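Dust mites and bedding: notes on wash temperature and humidity

House dust mites live mainly on shed skin and need moist air to survive. They take water from the room through glands near the front legs, so a bedroom held under 50 percent relative humidity is a poor habitat for them. A bed in regular use is warmer and damper than the room around it, and for that reason the readings at Nukuvside were taken under the bedding as well as at the wall.

Felista Makokha logged 139 nights in the Nukuvside apartments, with one sensor under the covers and one at the wall. The wall sensor stayed under 50 percent on most nights. The one in the bed did not. It took around 7 hours after the sleeper got up for the two to agree, and longer where the bed had been made right away. 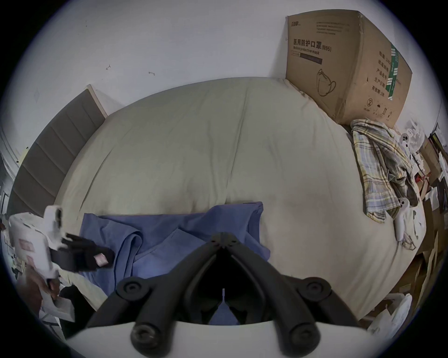 A wide bed with a pale beige-green duvet.

Washing does two separate jobs. Water at 130 degrees Fahrenheit or higher kills mites. Cooler water leaves many of them alive but still removes much of the allergen, most of which is carried in the droppings and dissolves readily. Sheets and pillowcases should go through weekly. Items that can't take hot water can be run in a hot dryer for at least 15 minutes once they are dry, or sealed in a bag and frozen for a day or more, then washed cold to carry off the residue.
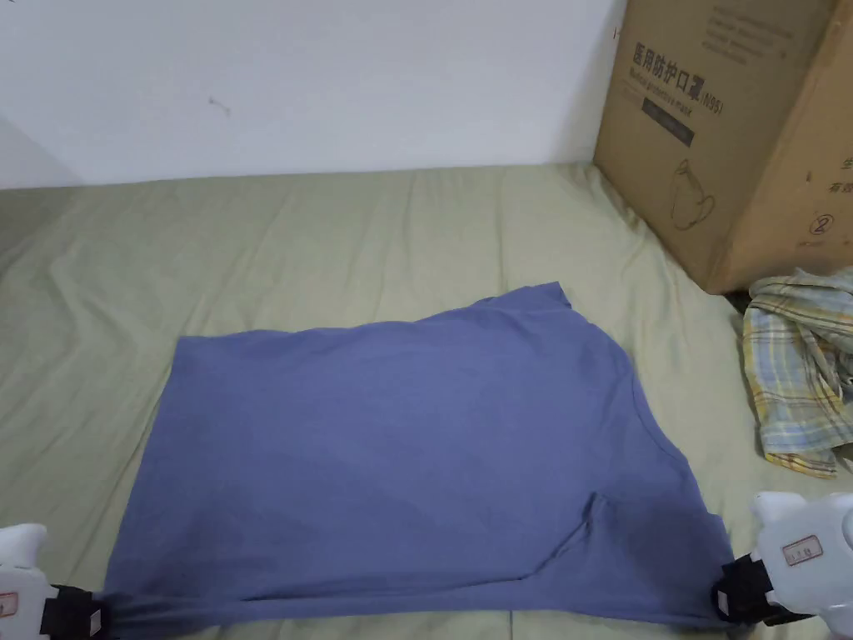
Covers are the other half of the work. A tightly woven encasement with a zipper keeps mites in the mattress away from the sleeper, and it needs only a wipe at each sheet change. Check the zipper end — a half-inch gap there defeats the cover. Loosely woven covers sold as breathable are often too open to be of use.

The full Nukuvside log runs to 913 rows and is in the Brerkska reading room under Upadhyay, shelf 7. Makokha will add the summer readings at the end of June. Members who want to borrow a sensor pair should write to the Brerkska desk and state the room size and mattress type.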